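Notes pour l'exposé : accrocher, poser, ranger. Les tasses dans un hall partagé
Version du 12/06/2026, à lire lentement 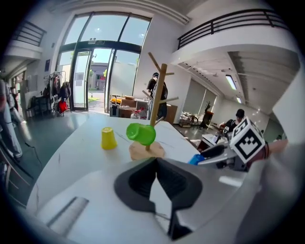 Bernadette Alcantara m'a écrit après la première version de cet exposé qu'un arbre à tasses est un objet de cuisine privée, et que dans un lieu de passage il faut une étagère fermée, point final. Je commence par son objection, parce que la moitié de la salle pensera comme elle.

Ouverture (2 minutes)

Bonjour à tous et merci de votre présence. Je vais parler d'une chose petite : comment on range les tasses quand beaucoup de personnes les utilisent. Le français n'est pas ma première langue, alors si une phrase n'est pas claire, levez la main et je la recommence.

Dire tout de suite : à Olldale, le coin café est dans le hall. Les gens arrivent de dehors, ils posent le manteau, ils veulent boire quelque chose. Le rangement doit donc être compris par une personne qui vient pour la première fois et qui n'ose pas ouvrir un placard.

Laisser la photo à l'écran pendant cette partie. Montrer la tasse verte sur la cheville du bas, puis la petite tasse jaune retournée sur la table blanche. Deux positions, deux manières de ranger. Demander à la salle laquelle des deux on prendrait en premier. Attendre les réponses, ne pas parler dans le silence (je le fais toujours, c'est une faute).

Première partie : la tasse retournée

Avantages. La poussière n'entre pas. La tasse est stable, le bord large est en bas. Un enfant peut la prendre.

Inconvénients. Si on la retourne encore humide, l'eau reste enfermée dessous et le lendemain il y a un rond sur la table. De plus le bord, c'est-à-dire la partie que l'on met à la bouche, touche la surface. Sur une table où chacun pose ses clés et son téléphone, cela me gêne beaucoup.

Ma règle : retournée, oui, mais sur un torchon propre ou une grille. Directement sur la table, seulement pour quelques minutes.

Deuxième partie : la tasse accrochée

Expliquer le geste. On passe l'anse sur la cheville, on laisse descendre la tasse, on lâche seulement quand elle ne bouge plus. Les chevilles sont inclinées vers le haut et le poids tire l'anse vers le mât. Faire le geste avec la main, sans objet, c'est suffisant.

Insister sur l'ordre : on remplit d'abord en bas. Ensuite on prend le côté opposé, pas la cheville voisine. J'ai vu un modèle Akberg tomber parce que l'on avait mis toutes les tasses lourdes du même côté. Personne n'était fautif, chacun avait pris la cheville la plus proche de lui.

Pour la hauteur : les nôtres font jusqu'à 35 centimètres. Au-dessus, je trouve que le pied doit être plus lourd, et alors on ne le déplace plus pour essuyer la table. Or il faut essuyer dessous.

Si la question vient sur les marques : nous avons essayé Akberg et Staleo. Le pied de Staleo est plus large. Les anses étroites passent mal sur les deux. Ne pas donner les prix, je ne les ai pas vérifiés.

Troisième partie : réponse à Bernadette

L'étagère fermée est meilleure pour la poussière — je le reconnais volontiers. Mais en avril nous avons fait l'essai avec une petite armoire Esposito, et après 12 jours les tasses sales étaient restées sur la table et les propres dans l'armoire. Les visiteurs ne savaient pas s'ils avaient le droit de l'ouvrir. Avec l'arbre, on voit la cheville vide, on comprend où la tasse doit retourner.

Je propose un compromis : l'arbre pour les tasses du jour, l'armoire pour la réserve. Elle m'a répondu qu'elle voulait bien, à condition que l'on lave aussi les chevilles. Elle a raison. Un chiffon humide, puis un chiffon sec, une fois par semaine. Le bois n'aime pas tremper.

Exercice avec la salle (8 minutes)

Distribuer les tasses avant de donner la consigne. Par groupes, on remplit un arbre, on le tourne doucement, on regarde s'il penche. Ensuite on retire une tasse en bas et on recommence.

Passer entre les tables. Ne pas corriger les mains des gens, seulement demander « et de l'autre côté ? ».

Fin

Remercier. Rappeler que les tasses de l'exercice reviennent sur le chariot, à l'endroit, pas empilées. La feuille avec les mesures est près de la porte, et pour la version avec les dessins il faut m'écrire.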